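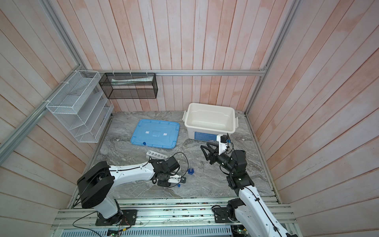 Both arms over the bench, with the tube, the rack and the box lid set out between them.

Comparing Two Grippers on a Small Tabletop Cell

If you have two arms and a free afternoon, you can learn a great deal about your fingers (the robot's, I mean!) before you ever write a proper task. We went through this with a set of Zidell fingers and a set from Erau, and I've written down the order that worked best for us.

Start by bolting both arms to the same rail, so neither one gets the easy side of the bench. Then choose a few things to pick up that have nothing in common. A small bottle, a screw-cap tube and a flat lid make a lovely trio - the lid especially, which will humble almost any gripper.

Next, open your controller (ours is Panyasiri, but any will do) and set the closing force to 30 percent on both sides. Run 6 picks of each object with one gripper, then move everything across and do the same with the other. Write down every slip, even the little ones you feel tempted to forgive.

Now raise the force to 80 percent and go again. Keep an eye on the tube here, and stop if it starts to twist in the fingers.

If you have a camera above the wrist, check its view with the jaws open and again with them closed. We lost almost 2 hours to a bracket that had crept a little to one side, and I kept blaming the fingers the whole time.

Leave the tiny caps for the end. They roll, and you'll want your patience fresh for the lid. Once your notes are filled in, save the force settings under each gripper's name before you swap anything.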